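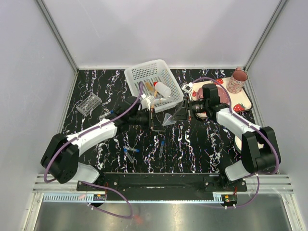

Why did the left arm stop in the middle of runs?
The wrist cable was losing contact when the elbow folded past a certain point, and the controller dropped the arm to a safe hold each time.

Progress report to Drumia, Friday, June 4, 2021
From: Hagos Dinsa, Salley lab

Short one this time, sorry. Tube and funnel sorting: 605 runs done, 27 ended in a stop on the left arm. Right arm clean so far. No injuries, no broken glass.

Lost most of a week on it – first blamed the software, wrong. Krishnan swapped the cable and re-routed it with more slack at the elbow. 43 runs since, no stops. Not calling it fixed yet, want a longer stretch at full speed.

Seperate matter, more serious. On one stop the gripper let go of a tube when power dropped. Should hold, didnt. Flingate says it's a setting, we are waiting on their note. Until then nobody reaches in before both arms are powered down and parked.

Spend: cable and 15 hours of labor, inside the repair line. Demo still planned for December.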